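Remettre Bekska d'aplomb : réglage, câblage et entretien d'une cellule à deux bras

Rapport de projet, deuxième semestre
Atelier Majumder, campus de Sutport

1. Ce qu'on nous a confié

Quand nous avons récupéré Bekska, la cellule marchait, mais un jour sur deux. Deux bras au-dessus d'une table blanche, une pince parallèle au bout de chacun, une petite caméra près du poignet, et une tâche qui a l'air toute bête : attraper un morceau de tissu, le déplacer, l'étaler, recommencer. L'équipe précédente nous avait laissé un cahier de bord tenu sous Ralby, l'outil de suivi de l'atelier, et en le relisant on voyait revenir toujours les mêmes lignes : « perte de liaison poignet gauche », « doigt qui a du jeu », « zéro à refaire ». Le sujet du projet était donc tout trouvé : comprendre pourquoi la machine se dérègle, la réparer proprement, puis écrire une procédure d'entretien qu'un autre binôme puisse suivre sans nous appeler.

Aucun de nous deux n'avait jamais démonté un poignet de robot. On s'est régalés !

2. État des lieux

Nous avons commencé par ne rien toucher. Pendant une semaine, nous avons fait tourner la cellule avec les réglages d'origine en notant chaque arrêt, l'heure, la position des bras et ce qu'il avait fallu faire pour repartir. Résultat : 68 arrêts, que nous avons classés ensuite par cause.

Liaison coupée au poignet gauche : 31
Doigts mal alignés ou desserrés : 20
Origine perdue après remise sous tension : 11
Divers (tissu coincé, câble accroché à un obstacle) : 6

La première ligne nous a surpris. Nous pensions que les doigts étaient le gros problème (ce sont eux qu'on voit bouger, forcément) et nous avions déjà prévu d'en redessiner la fixation. En réalité, près de la moitié des arrêts venaient d'un câble qui tirait sur son connecteur quand le bras gauche se repliait vers le milieu de la table.

3. Le câble du poignet gauche

Le faisceau remonte le long des articulations et forme une boucle dans le haut du bras. Cette boucle était trop courte. En position haute tout va bien ; dès que le coude se ferme et que le poignet tourne en même temps, la réserve est consommée et c'est le connecteur qui encaisse. Nous avons reproduit le défaut à la main, hors tension, en guidant le bras très lentement, avec un bout de ruban adhésif comme repère sur la gaine. On voit le ruban glisser vers le bas puis s'arrêter net. C'est là que ça tire.

La réparation tient en peu de chose. On libère le câble au niveau du support métallique, on redonne de la longueur, on referme sans serrer. La première fois, nous avons été trop généreux : la boucle venait frotter sur l'articulation voisine. La seconde fois, nous avons mis le bras dans ses positions extrêmes avant de fixer quoi que ce soit, et la longueur s'est imposée d'elle-même. Conseil pour la suite : posez un morceau de ruban rouge à l'endroit exact de la fixation. Si la marque a bougé, il faut reprendre le réglage.

4. Les doigts des pinces

Les doigts sont plats et longs, donc le moindre jeu à la base se retrouve multiplié au bout. Sur la pince droite, une vis s'était desserrée. Sur la gauche, les deux doigts fermaient légèrement de travers et le tissu partait en biais.

Notre façon de faire, après pas mal d'essais :

Couper l'alimentation et attendre que les voyants des articulations soient éteints.
Soutenir l'avant-bras à la main pendant le démontage, il descend tout seul.
Dévisser les deux doigts, nettoyer les portées au chiffon sec.
Remonter un doigt, approcher le second, glisser une feuille de papier entre les deux et refermer doucement.
Serrer quand la feuille est tenue de la même façon sur toute la longueur.
Finir au tournevis, jamais à la visseuse.

Ce dernier point est écrit en gros dans Ralby. La visseuse est formidable pour le bâti et pour la table, mais sur des vis aussi petites elle nous a coûté un filetage et une après-midi entière. Les petites vis, parlons-en : elles roulent. Nous avons pris l'habitude de les regrouper au bord de la table, du côté où l'on travaille, et de les recompter avant de remettre le courant.

5. L'origine des axes

Après une coupure, chaque bras doit retrouver sa position zéro. La méthode héritée consistait à placer les bras « à peu près droits » et à valider. Ça fonctionne, jusqu'au jour où l'on compare deux sessions et où la pince arrive à côté du tissu ! Nous avons remplacé l'estimation à l'œil par une pose de référence : le bout des doigts vient toucher un repère collé sur le plateau, puis un second, et l'écart entre les deux est comparé à la valeur enregistrée. L'opération prend 16 minutes pour les deux bras quand on débute, bien moins avec l'habitude.

Petit piège : le plateau est fait de panneaux assemblés. Nos premiers repères étaient posés de part et d'autre du joint, et il suffisait d'appuyer fort sur un panneau pour fausser la mesure. Les repères sont désormais sur le même panneau.

6. Essais après réparation

Nous avons relancé la cellule pour quelque 3000 cycles répartis sur plusieurs séances, avec du tissu léger d'abord, puis avec de la maille plus épaisse. La liaison du poignet gauche n'a plus sauté. Les doigts ont demandé deux resserrages, tous deux détectés au contrôle du début de séance, avant le moindre raté. Il reste des arrêts divers, dont 4 où le tissu s'est pris entre la base du doigt et le corps de la pince. Pour ceux-là nous avons une idée (un petit carter imprimé), mais pas encore de pièce à montrer.

Ce qui nous a le plus plu, c'est le premier matin où tout est reparti du premier coup. Mise sous tension, pose de référence, et la pince gauche qui vient se refermer exactement là où on l'attend. On l'a refait trois fois de suite, juste pour le plaisir.

7. Procédure d'entretien proposée

Avant chaque séance : contrôle visuel de la boucle de câble, test de la feuille de papier sur les deux pinces, pose de référence.
Chaque mois : dépose des doigts, nettoyage, vérification des repères de ruban, contrôle des connecteurs de poignet.
Après toute coupure imprévue : pose de référence complète, même si le bras semble droit.
À noter dans Ralby : la date, le bras concerné, la vis ou le câble touché, et ce qui a été essayé sans succès. Cette dernière rubrique nous a manqué au début et nous aurait fait gagner des heures.

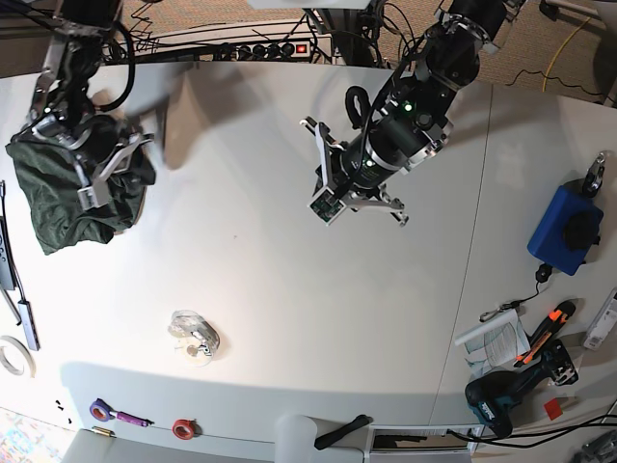 Le plateau de Bekska avec les outils autour, puis une vue depuis la caméra de poignet. 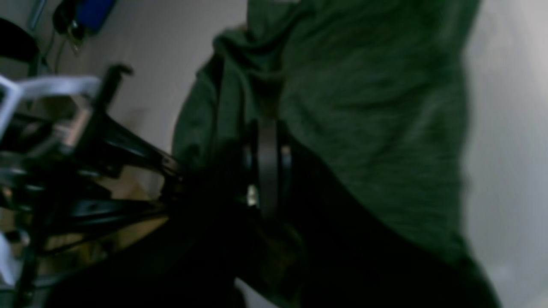
À la soutenance, une remarque venue du fond de la salle a porté sur la boucle de câble : lui donner de la longueur règle le problème pour les mouvements actuels, mais si le prochain groupe change la tâche, le poignet ira chercher d'autres positions et le connecteur pourrait souffrir à nouveau. Mieux vaudrait, d'après cette remarque, limiter l'angle du poignet dans le logiciel et noter la limite à côté de la longueur de câble.

Nous sommes d'accord, et la limite a été ajoutée à la fiche du bras gauche. Celle du bras droit reste à mesurer ; la page est ouverte dans Ralby, avec les valeurs de départ.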